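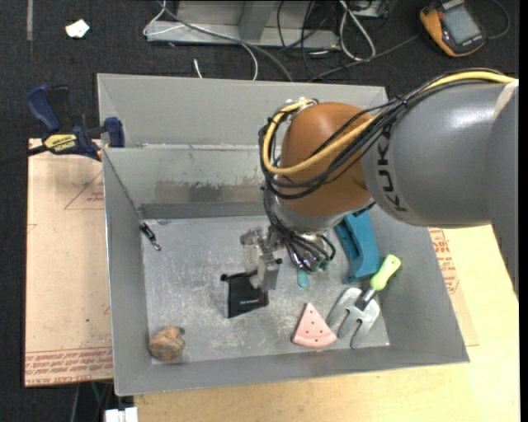
Page 2 of 8

About Likotis

Likotis is a sorting and repacking company in Plernmont. Stores and mail-order sellers send us goods that have come apart from their boxes, their labels or each other. We sort them, check them, pack them again and send them back or pass them on. We have done this work from the same building on Graston Road since we opened, and most of what we know about it we learned from the bins.

What comes in

Almost everything reaches us mixed. A single delivery can hold kitchen tools, toys, travel goods, craft supplies, phone accessories and pet items. Some pieces are still sealed. Many have no packaging left at all. A small black pouch with a drawstring toggle is a typical piece for us: light, soft, easy to lose under something heavier, and of no use to the seller until it has been matched to a listing again.

We take goods that one person can lift with one hand. We do not take food, medicine, liquids in glass, loose batteries or anything with a blade that has no cover. If you are unsure about an item, ask before you send it. It saves a trip for both of us.

The bins

Our work starts in open-topped sheet-metal bins. They are gray, with sloping sides and a flat floor, and they are not pretty. The floors are scuffed all over and the light coating has chipped off parts of the inside walls. Visitors sometimes ask if we plan to replace them. We don't. A metal bin can be wiped out between one customer's goods and the next, and it stands up to a dropped saucepan. Scratches on the floor do no harm to soft goods so long as the surface is smooth to the hand, and we check for that.

We tried plastic tubs in our early days. They were lighter and quieter, but they bowed when they were full and the rims split in cold weather. The last of them went to the garden behind the building, where they hold potatoes.

One rule has stayed the same from the beginning. Goods are spread out across the bin floor and never heaped. A heap hides small things, and small things are where most mistakes are made. It does mean that we put less into each bin than we could, and a full delivery takes longer to get through.

How sorting works

Every delivery is given a line in the intake book before it is opened. Then it goes to the bins a part at a time. Items come out one by one and are placed in trays by kind:

Soft goods: pouches, bags, cloths, gloves
Hard goods: tools, holders, cases, household parts
Toys and figures
Paper and printed matter
Query

The Query tray is for anything we cannot name on sight. It is the smallest tray and it gets the most attention. Two people look at each item in it, separately, and write down what they think it is. If they agree, it moves on. If they don't, we send a photo to the customer and wait for an answer. Query items are kept for the customer for 8 weeks.

Labels are read at the next table, under a lamp. The lettering on soft goods is often very small and close in color to the fabric, so we keep magnifiers there. A pouch or case is also opened and checked for contents. We have found sunglasses, spare keys, charging cords and one complete set of watercolor paints. Anything that seems to be a personal belonging is bagged by itself and reported to the customer the same day.

Checking and cleaning

Items that can be sold again get a quick clean. Fabric is brushed, not washed – washing changes the feel of new cloth, and most sellers would sooner have a little dust. Hard goods are wiped with a damp cloth and dried. Drawstrings, toggles, snaps and zippers are all worked by hand at least once. A toggle that will not hold means the item is marked as a second.

We don't repair. There are good repair shops in Plernmont and we are glad to pass along their names.

Packing

Packed goods leave in plain brown cartons. We use paper for filling and paper tape for closing. Our standard carton holds a mixed lot of small goods, and each one carries a list of contents on the inside of the lid as well as in the shipping papers. Customers asked for the inside list after too many paper copies went missing at their end, and it has turned out to be the part of our service people mention most.

Heavy items go at the bottom, with a sheet of card over them. Soft goods go on top or down the sides. Small loose items are put in a bag before they go in the carton at all.

Our building

We work on one floor. Deliveries come in at the north door, and finished cartons go out at the south door, so the two never cross. Between them are the bins, the trays, the label tables, the cleaning bench and the packing line, in that order. There are windows down the east side, which makes the label tables the best place to be in the morning. The lunch room is by the south door and has a better stove than a lunch room needs.

The building used to be a furniture warehouse. The old aisle numbers are still painted on the floor, and we still use some of them, although aisle 515 is now a coat closet.

The Koubek list

Our customers will come across the name Koubek in our paperwork. The Koubek list is our catalog of item kinds, and it is how we make sure that a thing sorted in March has the same name as a similar thing sorted in October. It began as a card file and now has 500 entries. New kinds are added when they have come up often enough to need a name of their own. Old ones are seldom taken out. We still have an entry for cassette cases, and it gets used more than you might think.

A copy of the list is sent to every new customer. If your own catalog uses different names, send it to us with your first delivery and we will put both names on your contents lists.

Who we work for

Most of our customers are small sellers with a storeroom and too little time. Some send one carton a season. Others have a regular delivery slot. The work is done in the same way for all of them, and goods from different customers are never in the same bin together.

We close for the first part of August each year to empty the building, wash the floor and go over the bins and trays. Deliveries that arrive in that time are held by the carrier.

Visiting

You are welcome to come and see how your goods are handled. Mornings are best, from 10 a.m. Please wear closed shoes and leave large bags in the office. Parking is on the Graston Road side, and the office is the green door next to the north entrance. Ring twice if you don't get an answer – the bell is hard to hear when the packing line is busy.

Next page: Prices and delivery slots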